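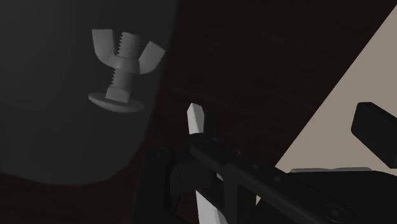 Bolt and wing nut near the gripper, simulated view.

Home Topics Equipment Members Sign in

Budgeting for a first robot arm when the work so far exists only in simulation

Posted by Nhung Âu, April 11, 2021

Our department is preparing an equipment request for one robot arm with a two-finger gripper. The work planned for it is the handling of small hardware, chiefly bolts and wing nuts, in an ordinary furnished room. To date everything has been done in simulation. The department does not own an arm, and the staff member who prepared the simulated room has no purchasing experience.

The request form asks for a single total, a delivery estimate and a list of "associated costs." The first two can be obtained from a supplier. The third is the difficulty. A draft prepared in March listed the arm, the gripper and a computer, and it was returned with the comment that it was incomplete. The reviewer did not state what was missing.

I would be grateful for advice from members who have taken such a request through approval. In particular, should the mounting and the furniture be charged to the equipment line or to the room? And is it reasonable to ask for spare fingers at the outset, before any have been worn out?
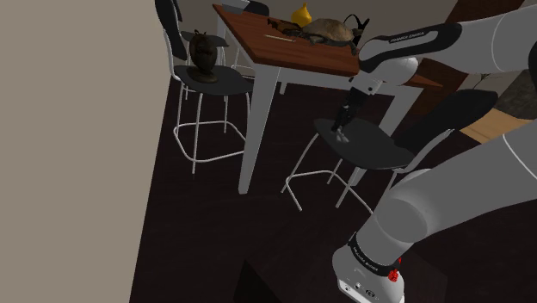 The room itself has not been assigned. Two are under consideration, one of them on an upper floor, and the form must be submitted before that decision is made.

Khoa Cao

I have reviewed requests of this kind for a public college and can describe what we expected to see. Practice elsewhere may differ.

The arm and the gripper should appear on separate lines even when they are bought together. If the gripper proves unsuitable, the record will then show what may be replaced without reopening the whole purchase. The control computer should also have its own line, with a note stating whether it is included in the supplier's price.

The item most often left out is the base. A simulated arm stays where it is placed. A real one must be fixed to something heavy enough to hold it, and a light dining table will rarely serve. We set aside $800 for a steel stand and its installation, and we charged it to equipment so that the stand would move with the arm. Tables and chairs were charged to the room.

Other lines that we looked for:

Delivery, unpacking and removal of the crate
Electrical work, if the outlet is not near the stand
An emergency stop within reach of the operator
Safety review and staff training
Service after the warranty period

On timing, our supplier required 14 weeks from the signed order. I would recommend obtaining that period in writing. A request that gives a delivery date without a source is likely to be returned.

With regard to the upper floor, please ask for the crate dimensions and measure the elevator before the form is submitted. Our own delivery was held at the loading dock while this was settled.

Huệ Giáp

Yes to spare fingers. Wing nuts are awkward to grip squarely and the fingers will suffer for it. We allowed $300 for finger sets in the first year and spent all of it. We also bought 100 identical bolts from one lot - mixed lots made our results hard to compare. Small parts can usually go under consumables, which spares you a second signature.

Xuân Đặng

Has the department considered renting? We used Moltano for one term and the price was fair. I do not know whether they still offer it.

Nhung Âu

My thanks to all three members. The stand was indeed absent from our draft, as was any provision for service. Both have been added, and the gripper now has its own line. Renting will be raised with our purchasing office, although the form in its present state allows only for purchase.

Related items

Fixed stand or rolling cart for a shared arm
Flister parts bins: which size for M6 hardware
How to word a service agreement request
Rental terms at Moltano and Dirnivance
Training hours for new operators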